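Home | About | Packing | Contact

About Clivo

We pack bottles for small makers. Started in July in one room in Cescombe with a table and a kettle, now a slightly bigger room. Boxes, bottles, tape, labels. Thats it really.

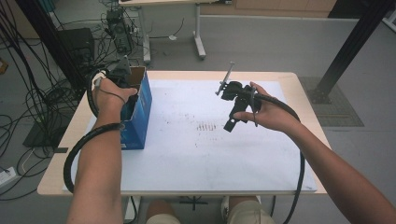
Mawar Teoh runs the bench, Syafiqah Latuheru does orders and the phone. Minimum order 19 boxes. Less than that, ring and ask, we usually say yes.

Boxes get opened and checked before anything goes near them. Bottles stay upright, caps looked at twice. Anything scuffed goes back on the shelf.

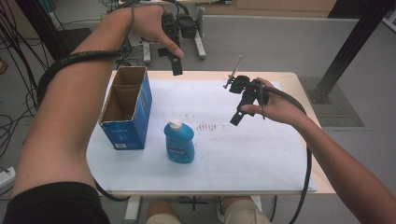
Best month so far 1336 bottles out, 4 came back. We replaced those same week, no forms no fuss. Send us your own boxes if you prefer, plenty of poeple do.
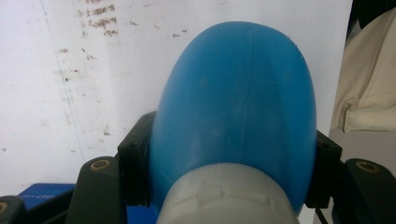 Matei wrote to say the caps were all tight and could we do the bigger size next time. Yes we can.

Recent
- Sending us your own boxes
- New shelf labels
- Jistex orders: cut-off times

We use cookies. OK / More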